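Kumance Padded Textiles
Section 5: Sorting, airing and putting away

Read this section before you store padded fabric pieces for more than a few weeks. It covers all Kumance pieces with a cushioned edge, including the navy ones with white zigzag stitching. For washing, see Section 4.

What you need

A clean table or counter
A soft clothes brush
A Gimov storage bag, or any cotton bag that closes
One Plurwood shelf divider for each stack (optional)

Steps

1. Empty any pockets and close all hook-and-loop tabs. Open tabs will catch on the stitching of the next piece.

2. Lay the piece flat and brush it from the center out to the edge. Turn it over and brush the other side.

3. Run a finger along the edge stitching. Trim loose thread ends to the length of a grain of rice. Do not pull them.

4. Press the padding with your palm in several places. If it feels cool or heavy, hang the piece in a bright room for six hours and check again.

5. Sort by size and stack with the largest piece at the bottom. A stack should weigh no more than 400 grams, or the lower edges will flatten.

6. Slide the stack into the bag with the stitched edges facing the opening. Fold the bag closed.

Note: Small pieces may be rolled. Roll loosely, with the darker side facing out.

Note: Replacement thread in white and navy is listed under part 134 in the Agbayani spare parts list.

CAUTION: Do not store padded pieces against a window. Dark fabric fades in direct sun, and the fading is permanent.

CAUTION: Do not use vacuum bags. The padding may not recover its shape.

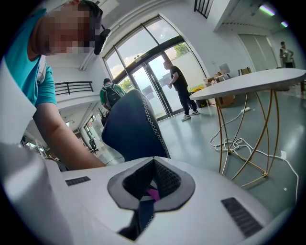
Can I iron the edge if it has curled in storage?

Use steam only, and keep the iron just above the fabric. Smooth the edge by hand while it is warm, then leave it flat under a light book overnight. Pressing the iron directly on the edge will flatten the padding.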